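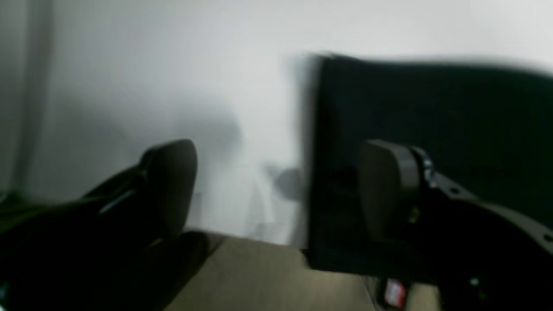 Zacharopoulos

To members of the Kerkdale Regalia and Civic Insignia list,

I write in reply to the message circulated in August, which is quoted in part for those who joined the list afterwards.

> The Calville bequest includes a mayoral chain and a ceremonial mace, both
> of which have been described in our catalogue as the property of the
> former borough. A member has asked whether the chain was ever worn by
> a mayor of Kerkdale at all, or whether it was made for the neighbouring
> municipality and came to us when the two were joined. Could anyone with
> access to the minute books please advise? We would also be grateful for
> views on whether the arms on the centre badge are the old arms or the
> new ones.

The minute books have now been consulted for the years on either side of the amalgamation. The position is less tidy than the catalogue entry suggests.

The chain was ordered by the former borough council, and payment was approved in 2 instalments. The first is recorded in full. The second is mentioned only in the margin, with a note that the goldsmith had been asked to correct the motto before the balance was released. No later entry says that this was done. The motto on the centre badge, as it stands today, has the corrected spelling, so it would seem reasonable to accept that the work was carried out.

With regard to the arms, the badge bears the old shield, with the bridge in the lower part and the plough above it. The new arms, granted after amalgamation, moved the bridge to the crest. In my view this settles the question of date in favour of the borough. It does not settle the question of use. The council resolved that the chain be worn "on occasions of ceremony", and the printed orders of service name the mayor as wearing it on 7 occasions. For the remaining years the programmes simply refer to "the insignia", a term which may have covered the mace alone.

The shoulder links present a separate difficulty. Each was to carry the name of a past mayor. There are 10 engraved links, and the names do not run in order of office. Two mayors who served before the chain was ordered have been included, and one who served afterwards has been left off. I have found no explanation in the minutes. Members who hold family papers from the period are asked to check them for correspondence with the engraver.

The mace is of less concern. It appears in the inventory drawn up for the insurers, where it is valued together with its case at some 200 pounds, and the entry agrees with the Calville papers in every respect but the colour of the lining.

I would propose that the catalogue entry for the chain be amended to read "made for the former borough; extent of use uncertain". The Cadix transcript of the minutes should be cited alongside the originals, as several pages of the latter are badly faded. Objections to this wording may be sent to the list in the usual way.

Yours faithfully,
Zacharopoulos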